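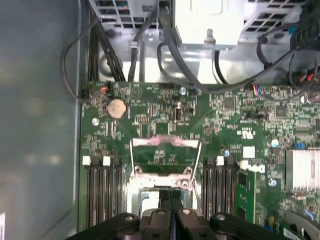 **Jullbridge refurb shop puts money down for second robot cell**

Jullbridge - The computer refurbishing shop on the Sollano lot will order a second robot arm before the end of December, operations lead Lucrezia De Luca told staff at the 8 a.m. meeting. Deposit goes out this month. Balance on delivery.

The arm is for teardown and rebuild of old workstations and tower servers. Processors, memory, coin cells, expansion cards. Slow work by hand, and the processor socket is where boards get ruined. One bent pin and the board is scrap.

Two quotes came in. Grivus offered the arm, gripper and wrist camera as one package with training included. Mohamedi came in cheaper on the arm but priced the gripper seperately, and spare fingertips on top of that. De Luca said the gap mostly closed once everything was on the same sheet. Grivus got the order.

Lead time is 12 weeks. That puts the new cell on the floor in early spring if nothing slips.

Not in the quote, and now a line of their own in next year's budget: a new bench, bolted down. Extra power drop on the east wall. Fixtures to hold cases from different makers, which the shop will build in house. Fingertips, again. The first cell went through more of them than planned and the reorder caught everyone short over the summer.

Musyoka Ondieki, who runs the first cell, asked for a slower purchase. He wants the socket work signed off before a second machine is doing it too. "Memory I trust it with. Sockets I still stand there and watch," he said. He also wants the fixtures drawn up now, not after the crate shows up.

De Luca agreed to part of that. The deposit stays on schedule but the second arm will start on memory and cards only. Socket work gets a review after 2 months of running, with Ondieki making the call.

No layoffs tied to the purchase, she said. Bench staff will rotate through the cells, and anyone who wants the Grivus training should put there name on the sheet by the parts window. First session fills up first come, first served.

Still open: who pays for the power drop. The lease says tenant, the shop says the building panel was due for an upgrade anyway. Landlord has not answered yet.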